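# Skirneck hall opens its doors again after August clean-up

The community hall at Skirneck is open again this week, after a clean-up that took longer than the organisers had planned. The rooms on the ground floor can be used from nine in the morning, and the evening groups may return to their usual hours. The upstairs room stays closed until the new carpet is fixed.

The hall was shut at the start of August because of a leak above the store cupboard. The water did not reach the main room, but it spoiled a good part of what was kept in the cupboard: old programmes, paper decorations, two boxes of costumes and the tablecloths for the summer fair. Siham Darwish, who keeps the bookings for the hall, opened the door in the morning and found the paper lying on the floor in one heavy pile.

"I thought first that we could dry it," she told us. "We put some of it on the radiators. By the afternoon I understood that it was finished, and we started to look for bags."

The repair of the pipe was done by Onuoha, a small firm from the next village, in one visit. The cleaning was a different matter. When the cupboard was emptied, it became clear how much had been collected there over the years, and it was decided to go through the other rooms as well. In the end 20 people came on different days, most of them after work.

The biggest change for the users of the hall concerns the rubbish. Until now there was one large bin in the kitchen, and everything was carried to it from the other rooms, or it was not carried. The craft groups especially had the habit of leaving cuttings and paper under the tables, where they were found by the dance class later in the same evening. Each room has now its own bin, its own brush and its own bag, and every group is asked to leave the floor as it would like to find it.

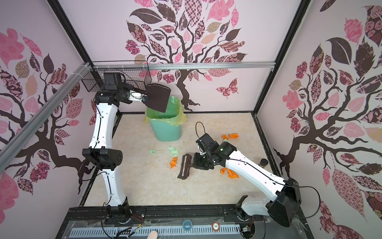

Sweeping up after a paper session is the part of the day that most groups would like to make shorter, says Jad Sfeir, who leads the children's craft hour. He has changed the order of the work, so that the sweeping begins ten minutes before the end and not after it, when the coats are already on. Small crumpled pieces are the worst, in his experience, as they roll away from the bristles and collect at the wall. His advice is to bring the bin to the litter, as with the mint-green one with the yellow bag hanging over its rim, and to have the dustpan ready close to it, so that the orange and pale green bits have only a short way to go. He also asks the children to begin at the edges and finish in the middle.

The bags have a small story of their own. The first ones were too narrow for the new bins, and slipped inside as soon as something was thrown in. Lwazi Mnguni, who looks after the kitchen, exchanged them for a wider size. He asks everybody to fold the edge well over the outside of the bin, and to put one spare bag flat on the bottom before the full one is lifted out. Food waste is still to be taken to the kitchen, also when there is only an apple core or a tea bag. Glass goes into the crate beside the back door.

There was some discussion about the price. The hall spent 661 pounds on the bins, brushes, bags, shelves and paint together. A second sum, for the carpet upstairs, will be paid out of the 3000 pounds which were put aside last year for the windows. Not everyone was happy with this. Raed Salameh, whose chess group meets in the front room, would have preferred to do the windows first.

"In the winter we sit there with our scarves," he said. "The floor is clean now, and I am glad about it, but a clean floor does not keep the wind out." He was promised that the windows will be discussed again before the cold months, and that the chess group may use the warmer back room until then.

The store cupboard itself looks very different. The old shelves were taken out and the walls were painted white. Everything on the new shelves is kept in closed boxes, with the name of the group and the year written on the short side. Boxes without a name will be kept for three months and then given away. At the moment there are several of these – among them a box of brass curtain rings, a slide projector and a large quantity of green wool – and Ms Darwish would be very pleased if somebody could come and recognise them.

A few good things were found also. Behind the programmes there was a folder with drawings from the opening of the hall, made by the pupils of the village school. The water had touched only the cover. Beathag Gunn, who went to the school at that time, found her own drawing in it, a boat with far too many sails. She has offered to put the drawings into frames, and they will hang in the corridor when the paint there is dry enough for nails.

"My mother always said that I threw it away," said Mrs Gunn. "So now I can prove something, only it is a little late."

For the groups which come back this week, there are a few practical points. The key box at the side entrance has a new code, which can be had from Ms Darwish. Chairs are stacked at the left wall in the main room, no longer in front of the heater. Paint water must be poured away in the outside sink, as the kitchen drain is narrow and was blocked twice in the spring. The mop and the long broom are behind the door of the cupboard, and should go back to the same hooks.

The paper and card that could still be used was sorted by colour and is standing in the craft corner. It is free for all groups. Mr Sfeir has asked for more, especially thin coloured paper in large sheets, and also for buttons and clean jars with lids. These can be left in the entrance during opening hours, but please not outside in front of the door, where the rain comes in from the side.

The children's craft hour starts again at four in the afternoon. The dance class follows at six, as before. Anyone who wants to help with the carpet upstairs should speak to Ms Darwish or write a name on the list in the kitchen; gloves and tea are provided.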